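About Jesport

Jesport is a small practice of dietitians and nurses in Provthorpe. We see people with long-term conditions that food can make better or worse: type 2 diabetes, high blood pressure, kidney stones, coeliac disease, an irritable bowel. We also spend a fair part of each week talking people out of things they have read.

Why we started

Pramila Dubey and Danang Lubis were working in the same outpatient clinic when they began keeping a folder of the diets their patients brought in. Celery juice for blood pressure. Lemon water to "dissolve" a kidney stone. A printed sheet from a gym which banned tomatoes, with no explanation. By the time they left to open Jesport, the folder held 1,259 sheets, screenshots and torn-out magazine pages. A few of them gave sound advice. Most didn't say where the advice came from, and a good many were selling something at the bottom.

We still have the folder and we still add to it. You are welcome to bring us yours.

What we do

A first appointment is long. We ask what you eat, what you take, what your blood tests say and who told you to stop eating bread. If your GP has already given you good advice, we will tell you so and you may not need us again. That has cost us some business over the years and we can live with it.

We run clinics in Provthorpe and Podidstead, and phone appointments for people who can't easily travel. Syafiqah Wattimena leads on kidney stones and gut problems. Afiq Pelupessy looks after the diabetes groups, which have 13 places each and usually fill up by December. Hidayah Manurung answers the phone, books you in and knows more about parking in Podidstead than anyone should have to.

What we don't do

We don't sell supplements. We don't sell meal plans by subscription, and we don't run "detox" weeks, as we have yet to meet anyone who could name the toxin. We don't do food intolerance testing from a hair sample. We were once sent a free kit for this by a firm that hoped we would stock it, and we posted it back.

We are wary of the word "superfood" and of any study done on 18 people that ends up on a cereal box. We try to be just as wary of our own ideas. Some of what we told patients ten years ago about fat and eggs we would put differently now, and if you were one of them, please ask.

Toledo, our reading list

Toledo is the plain-English list of studies behind our leaflets. It started as a shared document and grew. Each entry says who paid for the work, how many people took part and what we still aren't sure about. There is no log-in.

Our rooms

Both clinics are on the ground floor with step-free access. Podidstead has the larger group room.
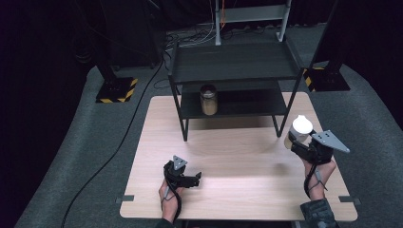

Black two-tier shelf stand on a light wood-grain tabletop

Who pays for us

Patients do, through appointment fees, and two local surgeries buy sessions from us. In our second year a drinks company offered us 3,000 pounds to put its name on a leaflet about sugar. We said no. If that ever changes, it will be written on this page.

Page last checked Thursday, April 13, 2023.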